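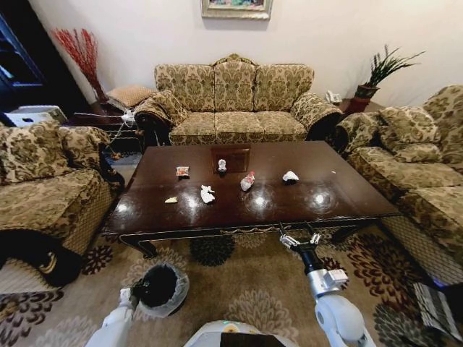

*Gold and olive damask, dark wood trim, and a matching cushion at one end.*

I get asked a lot about keeping patterned upholstery nice, so I've put my usual routine in one place. It's mostly vacuuming, sorry!

Do the crevices first with the thin nozzle, then the seats and arms with the soft brush. Keep the suction low on woven fabric — I pulled a thread on full power once and had to tuck it back in with a blunt needle (never snip it).

For spills, blot with a white cloth and work from the outside in. Try your cleaner somewhere hidden before it goes anywhere near the front. I mix a teaspoon of clear dish soap into 600 ml of cool water and use only the foam. 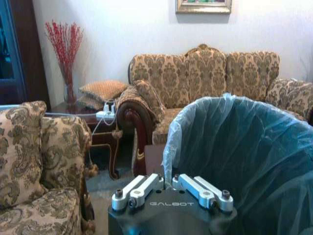 Wooden trim wants a different cloth altogether. I go over carving with a dry paintbrush, the cheap kind with floppy bristles, and then wipe it with a cloth that's barely damp. Goltine wax goes on in December, a tiny dab, and I leave it overnight before buffing. Too much and it turns white in the grooves, so go easy and keep it off the fabric!

Cushions get swapped end to end whenever I vacuum. If the sun hits one side of your room all afternoon, pull the curtains for the worst of it — gold shades can fade faster than you'd think, and I haven't found a cleaner yet that brings them back.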